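Grustel Operator Guide
Section 6: Working in furnished rooms – litter pickup

6.1 Scope

This section covers floor litter pickup with the two-arm Grustel unit in bedrooms, guest rooms and small living rooms. It applies to supervised operation. For kitchens and bathrooms, see Section 7. The rules below are the minimum. If your site has stricter rules, follow those.

6.2 Before you start

1. Walk the room. Pick up glass, needles, batteries, coins and anything with liquid in it by hand. The grippers must not be used for these.
2. Check that the wastebasket has a liner and that the liner is folded over the rim. Loose liner on the side facing the unit is acceptable if it does not lie under the wheels.
3. Set the wastebasket within reach of the left arm. Do not place it against the bed frame.
4. Tuck in lamp cords and charger cords. Cords on a nightstand may stay where they are if they do not hang over the front edge.
5. Set the arm speed to Room. Do not use Bench speed outside the workshop.
6. Stand where you can reach the stop button and see both grippers. If you cannot do both, use a second operator.

CAUTION: Keep people and pets out of the room while the arms are powered. Closing a door is enough only if it latches.

6.3 Arm clearance

Wrist cables stand out from the arm and can catch on furniture. When an arm has to run alongside a sofa or a bed, lower it to pickup height only after the forearm is parallel to the furniture. Do not swing a lowered arm sideways across a seat front. Throws, tags and hanging bedding can all be pulled by a gripper finger.
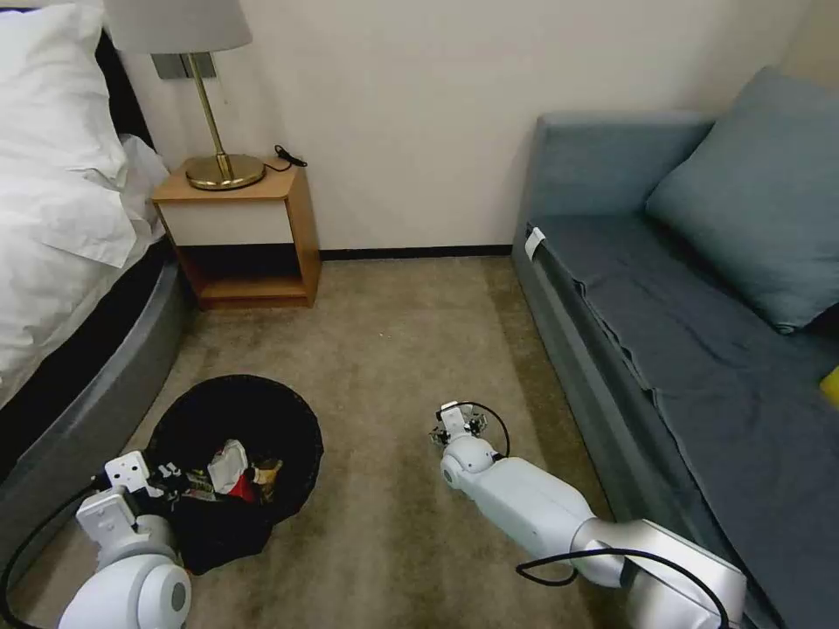
Figure 6-1. Right gripper low over the carpet beside the sofa, left gripper at the wastebasket.

Keep the left gripper above the rim whenever it is over the wastebasket. If trash has built up close to the rim, stop and change the liner. Pressing trash down with a gripper is not allowed. It bends the fingers and can drive wrappers into the finger screws.

Note: The Kedo wrist cover adds 20 mm to the width of the arm. Allow for it when judging the gap to furniture.

6.4 Pickup sequence

1. Start with the item closest to the wastebasket and work outward.
2. Open the gripper fully before lowering it.
3. Lower onto the item, not beside it. Thin wrappers may be held against the carpet while the fingers close.
4. Close at low force. Paper bags and wrappers do not need more.
5. Lift straight up, then move to the wastebasket. Do not drag items across carpet.
6. Release inside the rim. Check that the item is not stuck to a finger before the arm moves away.
7. Repeat until the floor is clear, then return both arms to the rest position.

Treat bottles as a separate case. Confirm that the bottle is empty and capped before the unit touches it, and grip it across the middle. The gripper load limit is 460 g, and a full bottle will exceed it.

Only items on the floor count as litter. Anything on a bed, a seat or a nightstand belongs to the occupant and stays where it is, including tape, tools and packaging. The operator may not change this setting without written permission from the site.
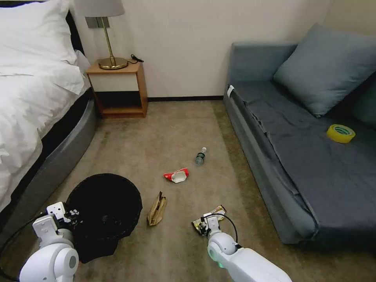 Plisent wrote in to ask whether the floor-only rule still holds when a wrapper has plainly been left on a sofa and the occupant would want it gone. We run 64 rooms, the message went on, and our operators lose time going back for things like that by hand. Could the rule be relaxed for obvious trash?

The rule stands. The operator may pick up such items by hand if the site allows it. The unit may not, as it has no reliable way to tell trash from property on a soft surface.

6.5 After the session

1. Power down both arms before touching the grippers.
2. Wipe the fingers and look for torn film or paper caught at the screws.
3. Check the wrist cables for kinks and rubbed spots.
4. Tie off and remove the liner by hand.
5. Enter the session in the log. Record every dropped item and every use of the stop button.

CAUTION: If the stop button was used 2 times in one session, do not restart. Report it and wait for a supervisor to clear the unit.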